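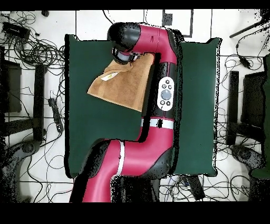 A light-brown, towel-like cloth on a dark green work surface, partly spread flat and partly bunched, with its small white label showing.

Towel folding

Towel folding is the household job of turning a flat (or not so flat) towel into a smaller, tidier shape that fits on a shelf, over a rail or in a drawer. I've been writing the laundry pages of this home encyclopedia for a while now, and this is the entry I get the most mail about, so I've let it grow a bit. People have strong feelings about towels!

Names and terms

The two long sides of a towel are called the selvages, and the two short ends are finished with hems. Many bath towels also have a flat woven strip near each end, called the dobby border. I use "fold" for the crease itself and "panel" for the bit of cloth between two creases. In Leltdale, where I grew up, everybody called the finished bundle a "brick," and I still do at home, but I'll stick to "stack" in here.

Spreading out

Before any folding comes spreading, and that is where most of the work is. A towel out of the basket has ridges and tucked corners, and those get locked into the stack if you fold over them. I find one short end, take a corner in each hand and give the whole thing a shake, then lay it down and pull the far edge away from me until the middle stops rippling. Big towels want a big surface - a bed is fine, a cleared table is better. Something with a bit of grip helps too, as terry cloth skates around on a polished top.

The label is handy at this stage. It is usually sewn into a seam close to a corner or along a hem, so once you've found it you've found an edge. I turn the label side down so it ends up hidden inside.

Common folds

The half fold is the one most of us learn first. Short end to short end, then again, and again if the shelf is shallow. It's quick, and the stack comes out thick and a little springy.

The thirds fold, or hotel fold, starts with the long sides. Bring one selvage two-thirds of the way across, lay the other over it, then fold the long strip in half and in half again. You get one smooth rounded edge to face the front of the closet and all the loose edges go to the back. This is what I use for bath towels.

Rolling suits hand towels and anything going in a suitcase. Fold in thirds lengthwise first and roll from one hem, keeping the sides even as you go. My friend Dehua Xu rolls every towel in the house, bath sheets included (I've tried it, and mine slowly unrolled all over the closet).

The file fold is newer to me. The towel is folded into a small rectangle and stood on its edge in a drawer, so you can see all of them at once. It works best with thinner towels.

Weight and thickness

Towel weight is given in grams per square meter, or GSM. A towel at 300 GSM is thin, creases easily and holds a sharp fold. At 345 it's still on the light side, and I think that's about the nicest weight for kitchen and gym towels. Plush bath towels go a good deal heavier and won't hold a crease however hard you press. With those I skip the last fold and let the stack be wide.

Storage

Fold for the shelf you have. Mine are 19 inches deep, which takes a hotel fold with room to spare - measure yours before you do a whole load, then fold one towel and try it. Fresh towels go at the bottom of the pile and you take from the top, so they all get used in turn. And make sure they're fully dry before they go in, hems too, as those are the last part to dry and the first to smell musty.

See also: Dish towels; Fitted sheets; Linen closets; Terry cloth

Last edited 2018-08-29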